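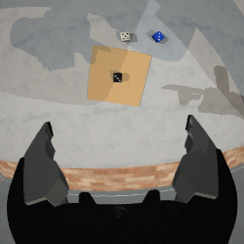 Board Game Library Working Group - Minutes

2021-09-23, Cetgate branch, upstairs room
Started late, projector cable missing again. Seven attending, two sent apologies.

1. Minutes of the August meeting

Approved with one fix. Item 4 should say "loan period" and not "load period". No other changes.

2. Catalog

Spreadsheet now at 218 titles. Still to be entered: everything in the Pfeiffer boxes (donation from the estate sale, mostly war games and older family stuff). Some have no rule book. Agreed to enter them anyway and put "no rules" in the notes column so people know before they check one out.

Discussion on whether expansions get their own line. Went back and forth. Decided: own line if it comes in its own box, otherwise listed under the base game. Existing entries to be cleaned up as we get to them, no rush.

Barcode labels ordered from Prolico, 1,000 on a roll. Smallest roll they sell. Labels go on lower left of the box lid, NOT on the art, and please not over the age range. A few from the first batch will have to be peeled and redone.

3. Missing pieces

Long item. Returns are coming back short, mostly dice, pawns and the little wooden cubes. Current check on return is a glance inside the box and that isn't catching it.

Options raised:
- contents card taped inside every lid, borrower checks before and after
- weigh each box on the way out and on the way in
- small deposit
- leave as is and keep a spares drawer

Weighing was popular for a few minutes. Then somebody pointed out a missing card weighs next to nothing and our kitchen scale is not up to it. Dropped. Deposit not popular, several felt it would put off the families we most want to have in. Dropped for now, can come back in the new year.

Agreed: contents cards plus spares drawer. Cards to be printed on plain stock, one template for everything. Start with the most borrowed games and work down. Spares drawer to be sorted by type: dice, pawns, cubes, timers, other. Plain six-sided dice are cheap enough that we just replace them and don't chase anybody. Odd dice (custom faces, unusual colors) we email the borrower once and then let it go.

Question if we fine for lost pieces. Answer no, same as August.

4. Shelving

The Dillix units are up on the north wall. Top shelf too high for kids, so heavy strategy titles there and kids' games at the bottom two. Middle is everything else, alphabetical by title, ignoring "The".

One unit leans a bit. Needs a wall bracket before anything heavy goes on it. Branch says they have brackets downstairs, somebody has to go find them.

Tall boxes stored flat, please. Standing them on end is how the trays spill and then we are back to item 3.

5. Open play evenings

Attendance good at the last one, we ran out of tables. Branch has offered 3 folding tables from the storage closet, accepted with thanks. Chairs are OK.

Noise: one comment from the reading room. Dice towers are the main offender. Suggested felt-lined trays, or put the loud tables at the far end by the stairs. Far end it is, costs nothing. Will look at trays if we get another comment.

Snacks. Dry snacks only, no chips with powder on them. Drinks with lids. Sign to be reworded so it sounds less cross.

Teaching table: keep it, goes well. Would be nice to post the teaching game a week ahead so people can decide. Agreed.

6. Budget

Grant application went in, asked for $2,000. No word yet. If we get it: sleeves first, then replacment copies of the worn out ones, then new titles. If we get half, sleeves and replacements only. If nothing, we ask for donations at the door again.

Prolico invoice to be paid this month. Dillix already paid.

7. Any other business

- Request for more two player games. Noted, add to wish list.
- Request for Spanish language rules. Many publishers have them as a download, can print and put in the box. Need a list of which.
- Key to the display case is back. Please hang it on the hook after use.
- Puzzles: do we take them? Not decided, carry over.

Actions

Enter the Pfeiffer boxes - catalog team, in progress
Contents card template - draft to be circulated by email
Label redo - whoever is on desk
Wall bracket for leaning shelf - ask branch, before next open play
Reword snack sign - done at end of metting, needs printing
Spanish rules list - open, nobody assigned yet
Puzzles - next agenda

Next meeting same room, same time. Date to be confirmed with branch.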